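Support > Bench Cells > Two-Arm Cell > Set-up Guide > Section 4

Section 4. Tableware tasks: bench rules and start-up

Revised December 18, 2022. Replaces the March sheet. Bin the old one, the speeds were wrong.

Read 4.1 before powering anything. Rest can be done in order at the bench. Applies to all two-arm cells at Zirkbridge and the Julstead annex.

4.1 Before power

1. E-stop first. Press it, twist it out, press it again. Leave it pressed until step 9.

2. Sleeves rolled, lanyards off, long hair tied. No gloves with loose cuffs.

3. Walk the cables, base to wrist, both arms. Looking for: kinks at the elbow, rubbed jacket, anything pulled tight. Slack loops are OK. Slack loops that can snag a rack wire are not OK, re-dress them.

4. Check the base openings. Stray wires stay clear of the base joint through its whole swing. Do this by hand with power off, slowly.

CAUTION: arms drop when power is cut. Support the forearm before you move a joint by hand. Not the gripper, the forearm.

5. Wipe the tabletop. Dry cloth only. Old scuffs and stains that don't wipe off, leave them. No solvent on the panels.

6. Log the cell number and your initials on the Tindall sheet.

Note: if the sheet is full start a new one. Don't write in the margins, the scanner drops it.

4.2 Power and home

7. Cell supply on. Wait for both controllers to settle. Takes a bit.

8. Check that nobody is inside the marked floor line. Say it out loud, "powering arms". Yes, even if alone.

9. Release the e-stop. Joints will stiffen, small jerk is normal. Big jerk is not. Hit the e-stop and go to 4.5.

10. Home left, then right. Never both together. The reach envelopes overlap in the middle of the table and homing does not check for the other arm.

11. Set speed cap to 138 mm/s for any run with ceramics. 300 is for empty-hand moves only, and only after a clean run at the lower cap.

CAUTION: the speed cap resets to factory default after a controller reboot. Check it again every time. This is the single most common write-up we get.

4.3 Loading the table

12. Rack goes on one side, loose plates on the other. Keep the rack square enough that a gripper can come down between dividers without touching wire.

13. Loose plates lie flat, not overlapping, not touching. Leave room at the rim for a finger.

14. Racked plates stand on edge. Lean is fine, a plate resting on its neighbor's rim is fine for storage but don't pick from it, straighten it first.

15. Chipped or cracked plates out. Not "last run then out". Out.

16. Mix of colors and patterns is wanted. Don't load a full set of matching white. If you're short see the Prallard bin under the bench.

Note: glossy plates throw highlights and the pick point can wander. Turn the plate a little or dim the side light. Do not tape over the plate.

17. One arm per zone to begin. Left arm takes the loose plates, right arm takes the rack. An arm crosses the center only when the other one is parked.

Typical mid-task layout, left gripper at the rim of the yellow-orange plate, right gripper down at the rack:
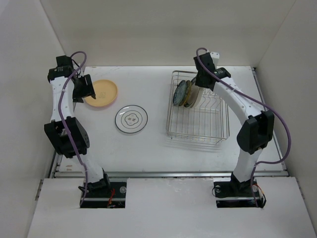 4.4 Running

18. Start with one plate. Watch the whole cycle, approach, close, lift, place, open, retreat. Hand near the e-stop, not on the table edge.

19. Approach the rim from the side for flat plates. Straight down for racked ones. If the finger lands on the face of the plate, stop and re-teach the point. Don't just raise the grip force.

20. Grip force: start low, go up one notch at a time. Plate slips, up one. Still slips after three notches, check the finger pads for grease.

21. Lift clear of the rack before any sideways move. Clear means the plate's bottom edge is above the top wire, not level with it.

22. Hands stay out of the cell while either arm is live. A plate falls, let it fall. Dont reach.

CAUTION: a paused arm is a live arm. Pause holds torque and will resume on a single key press. If you need to reach in, e-stop, wait, then reach.

23. Cable check again at the half hour. The loop at the wrist works its way around as the joint turns, give it a look from both sides.

24. Operator swap: e-stop in, tell the next person what's on the table and what cap you are running, sign the sheet, hand over. No swaps mid-cycle.

4.5 Stops and faults

25. Fault 326, joint over torque. Usually a finger caught on a divider. E-stop, support the forearm, free it by hand, re-home per step 10.

26. Fault 329, lost position. Do not clear and carry on. Power down fully, redo 4.1 and 4.2, all of it.

27. Broken plate. E-stop both arms. Brush and pan, never fingers. Check the rail along the near edge and the base openings for bits, small pieces get in there and chew up wiring.

28. Any contact with a person, however light. E-stop, leave the table as is, report it the same shift. Cell stays locked out untill it's signed back in.

4.6 Shutting down

29. Finish the cycle. Empty both grippers. No plate left hanging in a gripper over a break.

30. Park right, then left. E-stop in, then supply off. In that order.

31. Plates back in the bin, rack stays. Sign out.

Next: Section 5, Camera and lighting checks

Related sections
Section 2. Floor markings and access
Section 3. Mounting and cable dressing
Section 6. Finger pad replacement
Fault code list, two-arm cells
Zirkbridge lockout form

This site uses cookies to remember your login and page settings. Accept | Manage settings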